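Trays and Small Things from the Kitchen at Fledside
Gallery page, put together by Ottó Szalai

Welcome to my page about trays. I started to collect trays when I moved from Tivstead to Fledside, and by now they are in every room of the apartment. I am not a dealer and I don't sell them. I only like them, and friends asked me many times to put everything in one place, so I write here a line or two for each one. The pictures of the older trays are on their own pages, which you can reach from the menu at the left. On this page you will find the notes in the same order as the shelf, from top to bottom, and at the end the part about table setting.

A few words before we begin. When I write "tray" I mean anything flat with a rim on which a person can carry a cup. My sister says a baking sheet is then also a tray. I don't agree with her, but I have let one baking sheet into the collection for her sake.

Top shelf

The round tin one. Bought at the January market in Talatstead from a man who wanted to sell me also the teapot. It has a picture of a lake on it, much scratched. I use it for bread when we have guests.

The tin one with flowers. Same market, one year later. The paint is better but the bottom is not flat, so a full glass moves on it by itself. It is for looking only.

The long wooden one with handles. A present from my colleagues at Dobos when I finished there. It is heavy even with nothing on it. I rub it with oil every winter, and it has become much darker than it was.

Middle shelf

Two cork trays. They are light and quiet, and very good for breakfast when somebody else in the house is still sleeping. One has a coffee ring that I could not remove with anything.

The baking sheet. See above. It came with the oven.

The mirror tray. It belonged to my aunt, who kept her perfumes on it. I keep keys on it, and she would not be happy about this. Please clean such trays with a dry cloth, water goes under the edge and makes black spots.

The cafeteria tray. Brown, very ugly, and I think it will live longer than me. I carried it in my bag through half of Tivstead in the rain. The canteen was closing and they gave them away to anyone who asked.

Bottom shelf

Here are the plastic ones, which I use most often. People smile when I say that I collect plastic trays, but they are easy to wash, they don't make noise on the table, and the colors are nicer than you would think. I have 7 of them, and there is space for one more if I move the cutting board.

The orange one is from a picnic set. The cups were lost long ago.

The white one has a pattern of small squares pressed in the bottom, so things don't slide. Crumbs stay in the squares. I wash it with an old toothbrush.

The blue one is too big for the sink and must be washed in the bathtub. I paid 300 for it, with a lid, and the lid was the reason why I bought it. The lid fits also the orange one.

Setting a small table

This is the part that visitors write to me about most, so I have made it longer than before. I like to set the table for one or two persons with a tray instead of a placemat. Everything stays together, and after the meal you lift it and the table is free again.

First I put a plain, light cloth on the table. A cloth with a strong pattern fights with the tray. Then comes the tray, and I like to turn it a little so that it does not stand straight with the table. My wife puts it straight again when she passes by. We have done this for many years - I think it is now a kind of conversation.

For a pale color like mint green I choose dark things to lie on it. One thin black line on light green is already enough decoration for me, and a bowl in the middle would be almost too much.

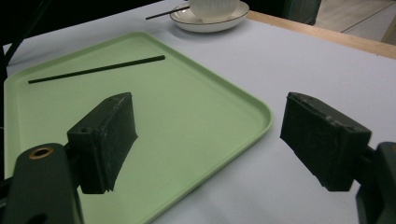

The bowl comes last in any case, when the soup is ready. I use the deep gray one for noodles and the small one with the blue edge for rice. If the soup is very hot, I put a folded napkin under the bowl, because a plastic tray can become soft and after that it is never flat again. I lost one yellow tray in this way and I am still sorry for it.

A tray with rounded corners is also kinder to the hands, and to the door frames. It is easier to dry too, the cloth goes around the corner in one movement. The low rim is a matter of taste. With a high rim you can carry soup with less fear, but to eat from it at the table is not comfortable, the wrist lies always on the edge.

Washing and keeping

Warm water, a soft sponge, a little soap. No powder and no steel wool on matte plastic, it makes shiny places which don't go away. I let the trays dry standing, with 5 cm between them - a dish rack for plates is very good for this. When they are dry I put a sheet of thin paper between each two and they go back on the shelf.

Tin trays should be dried immediately. Wooden trays must not stand in water, also not for a short time.

If you have a tray with a story, or if you know who made the one with the lake, please write to me. I answer every letter, but slowly in summer, when we are at the garden in Talatstead.

Next page: Trays with handles
Previous page: Cups without saucers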